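Two arms, one floppy pouch: setting up the grip

I spent most of November getting a pair of arms to hold a zip pouch without dropping it or squashing it flat, so let me save you a few evenings. The arms live on the big bench at Sterkwood, our shared workshop, and I run them with Kukell on an old laptop.

Start slow. I set the speed to 60 and leave it there until both arms have done a full pass.

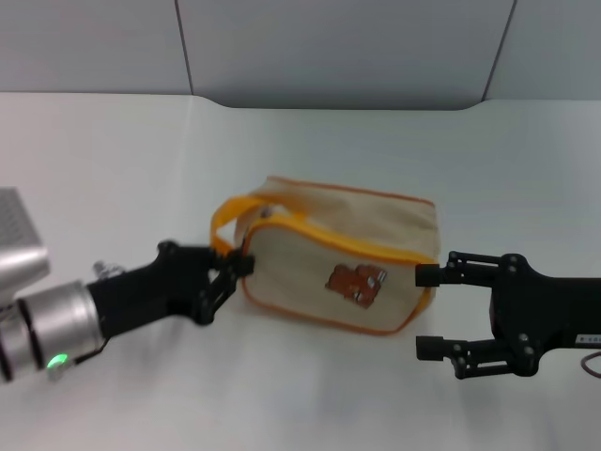 Get one side pinched first, then bring the other arm in with its fingers wide open. If both close together the fabric bunches up and you'll be there all Saturday (ask me how I know!). I wait 300 milliseconds between the two, and four tries in a row has to go well before I touch anything else.

Next, do your wrist cameras. Tighten the bracket, then re-run the calibration, in that order. Els Jacobs talked me into checking the view from each wrist as well as the head, and she was right – you catch a bad approach angle way earlier.

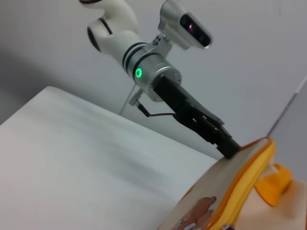 Fingertips at the yellow-orange rim, wrist camera on its bracket.

Last bit is the zipper. Back the gripper right off and have a proper look at where the pulls are sitting before you plan the next move. Mine flop all over the place, so I pick the target by hand every time.
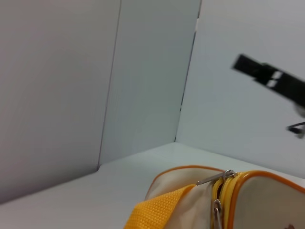

Zipper partly open, gripper up and clear of the bag.

Save your poses under a new name when you're done. I wrote over mine once and had to start again.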